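Stop Buying Table Tennis Rubber by Its Speed Number

Most club players replace the rubber on their paddles too late, and when they do replace it they choose by the wrong figure. The packet carries a speed rating, a spin rating and a control rating. The buyer looks at the first one. I think the speed rating should come off the packet entirely, and until it does, buyers should ignore it.

The first problem is that the scale has no common basis. One maker rates its fastest sheet at 88. Another rates a slower sheet at 1000, having started from a different baseline years ago and kept adding. There is no agreed ball, no agreed drop height and no agreed blade under the sheet. A number measured on a stiff carbon blade can't be carried over to a soft five-ply one, and most packets don't say which was used.

The second problem is that speed in a rubber depends on how hard the player hits. A hard sponge returns little energy on a soft stroke, because the ball never gets past the top sheet. The same sponge on a full swing is very quick. A soft sponge does the reverse. It feels lively on a push or a block and then bottoms out against the wood when the player drives through the ball. Two sheets with the same printed rating can sit at opposite ends of this range.

Sponge hardness is the figure that matters most for a player below tournament level, and it is often printed in small type or left off. I keep three paddles with the same all-wood blade and change only the rubber. The Georgiou sheet I use on the forehand is 43 degrees on its maker's scale. Going harder cost me short play long before it gave me anything on the loop. Hardness scales also differ between makers, so the number is useful within one brand and only a hint across two. It is still a physical measurement of the product, and the speed rating is a house opinion.

Thickness is next. The rules allow a total of 4 millimeters for sponge and top sheet together, glue included. Shops sell the thickest version as the default, and beginners take it on the theory that more is better. A thick sponge adds weight at the head of the paddle and makes a late stroke later. Most people in a lower division would return more serves with a thinner sheet on the backhand, at no change in price.

I tested this in a plain way during December. I fitted a Wakthorpe sheet in maximum thickness to one blade and the same sheet in a thinner cut to its twin, then played with each on alternate evenings. The thick one was better on a single stroke, the forehand drive from mid-distance. On serve return, blocking and anything over the table, the thin one was easier to place. I do not hit many drives from mid-distance. Few players at my level do.

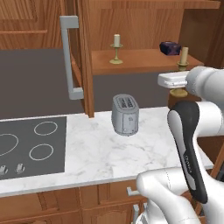
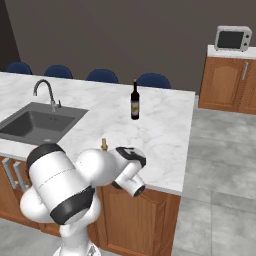
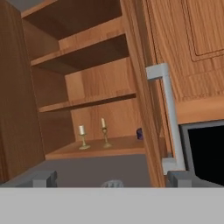
Kitchen interior, computer renderings.

Storage gets less attention than it should. Rubber hardens with air, light and heat. A paddle left out on a counter near a window will lose grip on the top sheet well before the sponge gives out. A cleaned sheet under a plastic film, inside a case and inside a closed cabinet, keeps its grip longer. The film should be the non-adhesive kind for tacky sheets and may be the adhesive kind for the rest. Wipe with water and a soft sponge after play, let it dry, then cover it. The sprays sold for this purpose do no harm that I have found, but water does the same job.

A car is the worst place for a paddle in any season. Heat softens the glue layer and lets the edges lift. Cold makes the sponge stiff for the first part of a session, and a player who warms up with a stiff sponge sets the touch wrong for the rest of the evening.

The case for the printed rating is that buyers need some way to compare, and an imperfect number is better than an adjective. I accept half of that. The adjectives are worse. Travell describes one of its sheets as "dynamic" and the next as "explosive," and I could not tell a new player what separates them. But a number that cannot be compared across brands does more damage than a vague word, since it looks like a measurement and gets treated like one. People pay extra for a few points on it.

A better packet would carry sponge hardness with the scale named, sponge thickness in millimeters, the weight of the uncut sheet in grams, and whether the top sheet is tacky. All of these can be checked at home with cheap tools. Weight in particular should be printed, as two sheets of one model can differ enough to change the balance of a finished paddle. Fedton already writes the weight on the back of each packet by hand. It is a small shop and it manages.

Until the rest follow, ask the seller to put the sheet on a scale before you pay. Ask for the hardness. If the seller doesn't know, buy a medium sponge in a medium thickness and play it until the ball starts to slip on a slow serve. Replace it at that point with the same sheet. Changing models every time makes it impossible to tell a worn rubber from a wrong one, and a player who has used one sheet through two full replacements knows more about it than the packet can say.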